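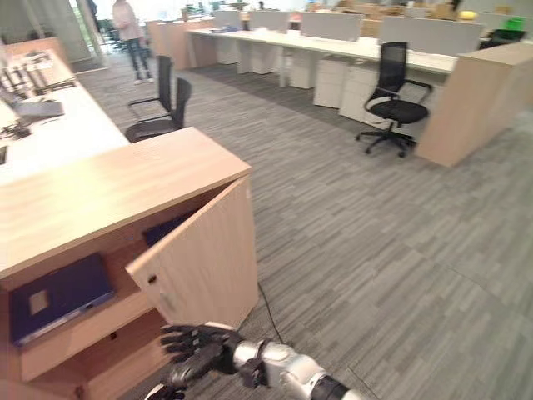

Fig. 1. Dark blue binder with a label on its spine, in a wood cabinet.

Home Courses Handouts Glossary Contact

Office Records, Unit 3: Paper Files in a Small Office
Lecturer: Hannelore Stüber
Handout revised 12 January 2023

1. What counts as a record

A record is any document an office keeps as evidence of something it did, agreed to, received or paid. A signed lease is a record. So is a delivery slip with a signature on it. A spare copy of the lease made for a meeting is a copy, and it can be thrown out after the meeting. Much of the paper in a typical office is copies, drafts and reference material such as catalogs and price lists.

Before setting up a filing system, separate the three groups:

Records: kept for a fixed period, then destroyed or sent to the archive.
Reference material: kept while it is useful and replaced when a new edition comes.
Copies and drafts: thrown out when the work is finished.

Reference material should never share a binder with records. When the binder is due for destruction, someone has to go through it page by page, and the work usually gets put off.

2. Series

Records of the same kind, made by the same activity, form a series. Incoming invoices are one series. Personnel files are another. A series has one filing order, one storage place and one retention period. If part of a series has to be kept longer than the rest, split it in two.

Give each series a short code of letters. Gunther Teuber's textbook uses two letters for the activity and one for the type of record, so that FIN becomes FI-I for incoming invoices and FI-S for sales invoices. You may use another scheme in the assignment, but write it down and stick to it.

3. Filing order

The common orders are by name, by number, by date and by subject.

By name works for personnel and customer files. Decide in advance how to treat prefixes, double surnames and company names that start with an article. Umlauts are filed as the plain letter in our exercises, so Stüber comes where Stuber would.

By number works when each document already carries a number that people use when they ask for it. If people ask for invoices by customer and your invoices are filed by number, you need an index.

By date suits minutes, bank statements and daily logs. File with the newest on top if the binder is in use every day. For closed binders, oldest on top reads better.

By subject is the hardest to keep up. Two people will file the same letter in different places. Use it only with a written list of subjects, and keep the list short.

4. Labels

A spine label must let a person find the binder without taking it down. It needs:

the series code
the title of the series in plain words
the first and last item, or the first and last date
the volume number, if there is more than one volume

Names of people do not belong on spine labels. Personnel binders carry the code and the letter range only. Leave the end date blank until the volume is closed, then fill it in by hand. Do not write "Misc." on a spine. A binder with that label has no series and no retention period, and its contents have to be sorted before anything can be done with them.

5. Case: the Ganditz office

Ganditz is a plumbing supply firm with an office in Avosen. When the firm moved to a smaller building in June, the staff listed all binders before packing. The list came to 199 binders. The office had 17 series on its filing plan, but the binders used many more titles than that, as each clerk had made up new ones over the years.

The sorting took 3 weeks. These were the main findings:

Sales invoices were filed by customer name up to one clerk's retirement and by number after it. The break was not marked anywhere.

The correspondence with Rodrigues, a supplier, was kept in the purchasing binders and again, as copies, in a separate binder labeled with the supplier's name. The copies were destroyed.

Tax papers past their retention period stood next to current ones. Up to 3 volumes of the same year had the same volume number.

The Radus contract could not be found under contracts. It was in the insurance binder, behind a claim form.

Discuss in class: which of these problems would a written filing plan have prevented, and which ones come from not following the plan?

6. Retention and destruction

The retention period starts when the file is closed, normally at the end of the calendar year of the last entry. A binder with one late entry therefore stays a full year longer than its neighbors. The periods themselves depend on local law and are listed in the handout for Unit 4.

Destruction is itself recorded. The destruction log shows the series code, the date range, the method and two signatures. The log is a permanent record. Papers involved in a dispute or an audit are held back, even if their period has ended, and the hold is noted in the log.

7. Assignment

Choose an office, club or household that keeps paper files. Prepare a filing plan with codes, filing order, storage place and retention period for each series. Add one sample spine label. Hand in the plan at the start of the next class. Plans with a "Misc." series will be returned.

Reading: Teuber, chapters on series and filing plans. Skip the section on microfilm.

Share 17 Comments 3

Related handouts
Unit 2: Incoming and Outgoing Mail
Unit 4: Retention Periods
Unit 5: Scanning and Naming Digital Files
Glossary of Filing Terms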